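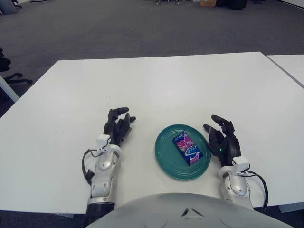
Prarkent list member wrote on Aug 3, 2022:

> I don't buy the idea that we need to set a table for everyone at the
> Ackroyd hall. Last time the plates went out an hour early and people
> just stood around with cups anyway. Why not do it buffet style, one
> long line down the side wall, and let folks sit where they want? We
> did it like that in Dillwood in March and it went fine. Also, are we
> really paying for 114 place settings when half the people on the RSVP
> list say "maybe"? My other question is tissues and napkins. Somebody
> said put a little pack at every seat for the allergy people. Seems like
> a lot of fuss to me.
>
> Not trying to be difficult, just want to know before I send the
> deposit.

OK quick answers, I'm typing this between two other things so forgive the mess.

Buffet vs. seated. I was at the Dillwood one too and I remember it differently. The line backed up to the coat rack, and the folks who can't stand long ended up eating last or getting somebody to fetch for them. That's my whole problem with it. The Ackroyd side wall is shorter than the Dillwood one and has the fire door in the middle, which we have to keep clear. So you'd get two short lines and a traffic jam. If someone has a floor plan that works, send it, I'll look.

What I'd rather do: seated, but family style. Bowls on the tables, pass them down. Cheaper than plated and no line at all. The kitchen at Ackroyd can handle it, I asked. They want the final number 20 days ahead and they will not budge on that, I tried.

Place settings. Yes 114. No we're not paying for all of them. The rental place in Pralitstead lets us return anything still in the crate, full credit, as long as the seal is on. So we open crates as people show up and leave the last ones shut. Forty plates to a crate, so worst case we open one for a handful of people. Fine by me. Please please nobody open them all at once to be helpful, that's what happened last time and it's why the bill was what it was.

Plates going out early: agree with you. Plates go down when the doors open, not before. Cups on the side table by the kitchen hatch.

Tissues. The little pocket packs, one per plate, set right on it. I know it looks fussy. But the reunion is always at the worst time for ragweed, and every year there's a run on the paper towels in the restroom and then there's none left for hands. Packs are cheap by the carton, and people take them home. Cloth napkins are a separate thing, I'd skip them. Paper ones in a stack on each table, done.

Tables. The white ones are OK bare, I don't think we need covers. Covers were the other big line on last year's bill. If somebody feels strongly about covers they can bring thier own for their table, no objection from me.

Money. The deposit is due to the hall, not the rental place, two different checks. Hall wants it first. Total budget is still 3,000 and we're under it if we go family style and skip the covers. We are over it if we do plated. Buffet comes out nearly the same as family style, so cost isn't really a reason to pick one or the other.

Still open:
- who has the big coffee urn, it was in somebody's garage in Prarkent last I heard
- whether the hall piano is staying in the room or getting rolled out. Takes up a whole table's worth of space
- kids' table, yes or no. Mine say no, loudly

If you're a "maybe," please turn into a yes or a no this week. Reply to me and not to the whole list, the archive is long enough alredy.

And go ahead and send the hall deposit, nothing above changes the amount.

More later, got to run.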